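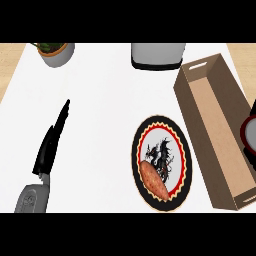
Cómo preparar una nota verbal paso a paso

La nota verbal es el documento que más circula entre una embajada y el ministerio de asuntos exteriores del país anfitrión. Se usa para casi todo: pedir una cita, comunicar la llegada de un funcionario, solicitar el paso de un vehículo por la aduana o dejar constancia de una queja menor. Esta guía está pensada para quien entra a trabajar en una cancillería o en un consulado y tiene que redactar la primera sin ayuda.

Antes de escribir

Averigüe quién es el destinatario exacto. La nota se dirige a una institución, no a una persona. Si el asunto es de privilegios e inmunidades, lo normal es que vaya a la Dirección de Protocolo; si es consular, a la dirección correspondiente. Compruebe el nombre oficial completo del ministerio en su última comunicación, porque los nombres cambian con los gobiernos.

Busque también la última nota que su misión envió sobre el mismo asunto. Si hubo respuesta, necesitará su número de referencia.

Paso 1. El encabezado

Ponga el número de la nota en la parte superior. Casi todas las misiones llevan una serie anual, de modo que la nota 102 del año se escribe "N.º 102" seguida de una barra y el año. Anote el número en el libro de registro antes de imprimir. Dos notas con el mismo número dan más trabajo que cualquier error de redacción.

Paso 2. La fórmula de apertura

El texto va siempre en tercera persona. La fórmula habitual es:

"La Embajada de ... saluda muy atentamente al Honorable Ministerio de Relaciones Exteriores - Dirección de Protocolo - y tiene el honor de dirigirse a él en ocasión de ..."

El tratamiento de "Honorable" se usa en muchos países de América y menos en España. Siga la costumbre de la capital donde está acreditada su misión.

Paso 3. El cuerpo

Un asunto por nota. Si tiene que comunicar una llegada y pedir además una reunión, haga dos. Diga lo que solicita en el primer párrafo y deje los antecedentes para el segundo.

Un ejemplo para anunciar una visita:

"La Embajada informa de que la señora Xuelian Cui, agregada cultural, viajará a Batum en junio, acompañada por el señor Panagiotis Tsakiris, y agradecería que se facilitara su acceso a la sala de autoridades del aeropuerto."

Incluya el cargo completo y el número de pasaporte. Si son más de 5 personas, ponga la lista en un anexo y menciónelo en el cuerpo. Para un acto grande, una recepción con 70 invitados por ejemplo, el anexo lleva también las matrículas de los vehículos.

Evite los adjetivos. "Lamenta", "deplora" y "protesta" indican grados distintos y el lector los va a medir. No suba de grado sin instrucciones de la capital.

Paso 4. La cortesía final

Se cierra con la fórmula completa:

"La Embajada de ... aprovecha la oportunidad para reiterar al Honorable Ministerio las seguridades de su más alta y distinguida consideración."

Hay ministerios que omiten la cortesía para mostrar desagrado. Si se le olvida a usted, puede leerse del mismo modo.

Paso 5. Lugar, fecha, sello y rúbrica

La nota verbal no se firma con nombre completo. Lleva el lugar y la fecha, el sello de la misión y, según la costumbre local, una rúbrica o iniciales junto al sello. El destinatario se repite al pie de la primera página, a la izquierda.

Envío y archivo

Entregue el original en el registro del ministerio y pida que le sellen una copia. Si el envío es electrónico, guarde el acuse de recibo con el mismo número de la nota. La copia sellada va a la carpeta del asunto y otra a la serie cronológica.

Si a las dos semanas no hay respuesta, llame primero por teléfono. Si hace falta insistir por escrito, la segunda nota empieza citando la anterior: "con referencia a su Nota N.º 102".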